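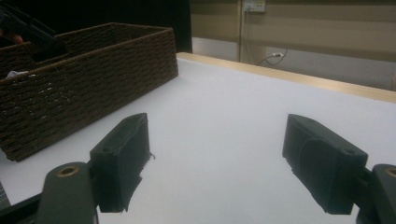 What kind of work is it?
It is part-time sorting and packing of household goods at Grirkum. You take small things such as cloths, cutlery, jars, toys and stationery, you put them in order in baskets and trays, and you prepare them for families who are moving into a new home.

Grirkum is a small home goods service. We receive household items from people who downsize, we check and clean them, and we make up sets for kitchens, bathrooms and children's rooms. In the past year we have prepared 1,251 sets. The demand has grown since March, and for this reason we are now looking for two more packers for our Wynne Street room.

The position

Title: Sorting and Packing Assistant (two positions)
Hours: 16 hours per week, in four shifts of four hours
Start: as soon as the right persons are found
Contract: six months, with possibility of extension
Reports to: Haoran Yuan, Packing Room Coordinator

What you will do

You will work at a table, standing or sitting as you prefer. A usual shift begins with unpacking what has arrived. You look at every item and decide if it is good to pass on, if it must be washed or mended first, or if it should go to recycling. After this you group the items by room and by size, and you place them in a basket, a tray or a carton.

For every set there is a list. You follow the list, and where an item is missing you write it on the sheet, so that the next person can look for it. Please do not replace a missing item with a similar one without asking. A family which asked for a colander was once given a flour sieve, and we would like to avoid this in the future.

You will also:
- wipe down the tables before and after the shift
- fold tea towels, bath mats and bed linen in our standard fold (we will show you)
- wrap glasses and crockery in paper
- label the finished sets with name of the room and set number
- keep the shelves tidy and tell the coordinator when the paper or tape is running low

Who we are looking for

We do not ask for a certificate or previous employment in a warehouse. It is more important that you are patient with small things and that you can keep your attention when the work is the same for several hours. Perhaps you are the person in your household who puts the cutlery drawer in order on a rainy afternoon. This would be a good sign.

You should be able to read a packing list in English and to speak with colleagues about simple matters. In our team many of us have learned English as adults, and nobody will be impatient with your grammar. You should be able to lift a full basket from the table to the trolley. The heavy cartons are moved with the trolley only.

Experience with mending, sewing on buttons or repairing handles is welcome but it is not a condition.

What we offer

- payment of $31 per hour, plus superannuation
- a paid training shift before you decide
- shifts fixed two weeks in advance, morning or afternoon
- tea, coffee and a proper break in each shift
- an apron and cotton gloves; please bring your own closed shoes

The packing room is on the ground floor, with step-free entry from the car park. The 336 bus stops in front of the building. Bicycles can be left inside, next to the Fusard Upholstery workshop, with which we share the entrance. There is a little noise from their machines in the mornings, so if you are sensitive to noise, please ask for the afternoon shifts.

How to apply

Send us a short letter, one page at most, or apply by phone if writing is difficult for you. Please tell us:
1. which days and which part of the day you can work
2. when you would be able to start
3. something you have sorted, packed or organised, at home or at work, and how you went about it

A résumé is welcome but you may leave it out. We do not need a photograph. Please address your letter to Haoran Yuan and leave it at the Grirkum counter in the Tokis Centre, or use the application form on this page.

Applications close on 21 June 2026 at midnight. All applicants will receive an answer, also if it is a negative one. Persons on the short list will be invited for a conversation of half an hour and a small practical task, in which you make up one bathroom set from a list. You may ask questions during the task, and we will be glad if you do.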